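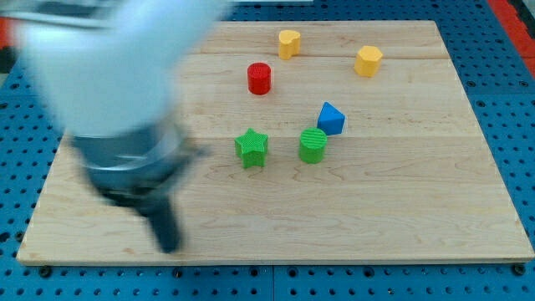

Oiling a maple board, how many coats?

sawdust59
Got a big end-of-summer cookout in mind and want my new board ready by Friday. I've put on two coats of Skuto mineral oil and it still looks thirsty. Do I keep going or call it done?

kettlepond
Keep going! Mine took five before it quit drinking. Wipe it on at night, buff it in the morning, repeat.

gritty_16
Five is overkill imo. Two coats, then a wax. I've used Drakton board wax since May and water just beads up on it.

kettlepond
Wax over a thirsty board wears off in a couple weeks, been there lol. Fill it up with oil first.

gritty_16
Well mine's lasted way longer than a couple weeks, but I hand wash and never let it soak, so maybe that's the difference.

plumbbob967
Whatever you do, skip the olive oil. My aunt swears by it and her whole kitchen smells like old crayons.

sawdust59
Ha, ok, no olive oil. Does it matter if I do both sides?

kettlepond
YES do both sides, and the edges too. I only did the top on my first one and it cupped on me. Give it 12 hours between coats.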